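Plovadlow support / Recording and datasets
Ticket 88: Top camera picture arrives later than the arm position
Status: waiting for customer
Opened by: Heiðrún Norðdahl
Assigned to: Asger Hedegaard

Heiðrún Norðdahl, 9:20
Hello. I am collecting episodes for the task "put the brick in the box". I teleoperate the arm and record with the side camera and the top camera. When I play an episode back, the side view agrees with the joint values, but the top view is behind. I have 18 episodes like this and I do not want to train on them before I understand the problem. I attach stills from the two cameras.

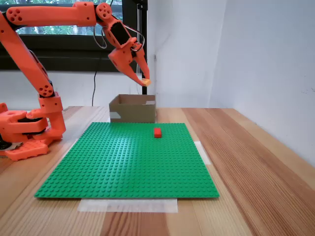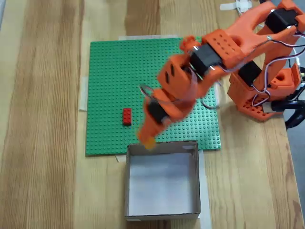
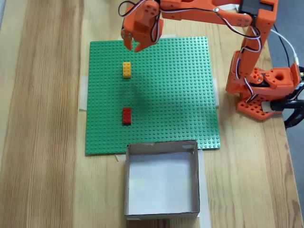

Stills 1 to 3: orange arm, green baseplate and open box, red brick on the plate.

Asger Hedegaard, 10:05
Thank you for the clear report. In still 2 the gripper is very blurred, so the exposure of the top camera may be too long. Please check two things:
1. Is auto exposure switched off for both cameras?
2. Are both cameras on the same USB hub?

Heiðrún Norðdahl, 11:40
Auto exposure was on for the top camera. I have fixed it now. Both cameras were on one hub, so I moved the top one to its own port. I recorded 2 new episodes and the delay is much smaller, but I still see it when the gripper closes.

Asger Hedegaard, 13:15
Good. Please record 20 more with the same settings and send me the log file from the Flernuma recorder. Keep the old episodes in a separate folder and do not merge them yet.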